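Moving to a Small Town Without a Car

Sunday, June 1, 2025
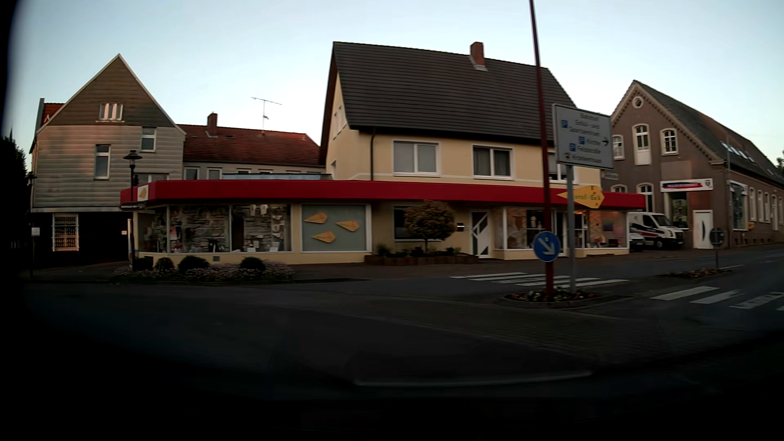 How do you get groceries home when you live 4 miles from the supermarket and don't own a car?

In two trips a week, by bus, with a backpack and one folding cart. I tried one big trip for the first month and it was miserable. The cart held everything fine, but the bus driver had to wait while I hauled it up the step, and the milk was always at the bottom. Two smaller trips cost me an extra fare and save my back.

I moved to Clilthorpe in November, and I've had enough emails about the car question that I'm putting the answers in one post. I sold the car the week before I left the city. It needed a new clutch and the insurance was due. I told myself I would go through one winter without it and then decide. Winter is over and I still haven't bought one.

The bus is the thing people ask about first. There is one route, and it runs between Clilthorpe and Hevberg, with a few stops at crossroads where I have never seen anyone get on. It comes every hour on weekdays until early evening. On Saturdays it comes every two hours. On Sundays it doesn't come at all, so Sunday is a day I stay put or walk. The ride to Hevberg takes 19 minutes if the railroad crossing is open. When a freight train is going through, add ten.

I keep a paper timetable on the fridge. The phone app shows the old times, and I missed two dentist appointments before I caught on. The dentist's office was polite about the first one.

The supermarket is on the Hevberg side, one stop before the end of the line. I go Tuesday mornings and again later in the week, depending on weather. The heavy stuff goes on Tuesday: potatoes, canned tomatoes, flour, cat litter. The second trip is for fruit, bread, and whatever I forgot. I used to keep a long list of brands I liked. Now I mostly buy what fits in the bag. Laundry detergent was a problem until I switched to powder in a box, which weighs less per load than the liquid and doesn't leak on the onions.

Frozen food works in winter and is risky now that it's warming up. I have an insulated bag that came free with something years ago. It keeps peas solid for the length of the bus ride plus the walk, and ice cream for less than that.

The cart deserves a paragraph. My first one had small hard wheels and cost very little. It lasted until January, when one wheel came off on the ice and rolled into a culvert. The second is a Grestent with larger rubber wheels, and I paid $50 for it used. It goes over gravel and packed snow. The handle is a bit short for me, so I wrapped a second grip above the first one with bicycle tape. The fabric bag comes off for washing. I wash it less than I should.

Then there is the bike. I had it in storage for years and brought it mostly out of guilt. From April on it has done half of my errands. The road to Hevberg is flat except for one hill by the quarry, and there is a wide shoulder for most of it. I put a rack on the back and bought one pannier, on the theory that I'd buy the other if I liked the first. I like it fine, but I haven't bought the other. Riding with weight on one side only takes some getting used to, and I lean a little on corners.

Walking covers everything in town. The post office, the library, the hardware store, and the doctor are all within a quarter of an hour of my door. The library is open four days a week. The hardware store will deliver for free if you spend over a certain amount, and they delivered my snow shovel for nothing because the truck was going past anyway.

As for what I've saved, I went through the bank statements last weekend. Between insurance, fuel, parking, and repairs, the car cost me $3,840 in its last year. The bus pass, the cart, a few taxis, and the bike parts come to well under a third of that so far. The taxis were the biggest line. There is one company, Štefanec, and you have to call the day before. I've used them for the train station at five in the morning and once for the vet, with the cat yelling the whole way.

There are things I've given up. I don't go to the evening concerts in Hevberg because the last bus leaves before the second half. I haven't been to the lake. I say no to dinner invitations if I can't work out the ride home, and I don't like asking for lifts, though people offer more than they did in the city. Furniture is hard. I wanted a secondhand bookcase in February and let it go.

Rain bothers me less than wind. A decent coat and waterproof pants take care of rain. Wind on the quarry hill with a full pannier is another matter, and on those days I take the bus.

I'll look at the question again before next winter. If the Saturday bus gets cut, which the notice at the stop says is under review, I'll probably start reading the used car listings. Until then the next job is finding that second pannier in the same color.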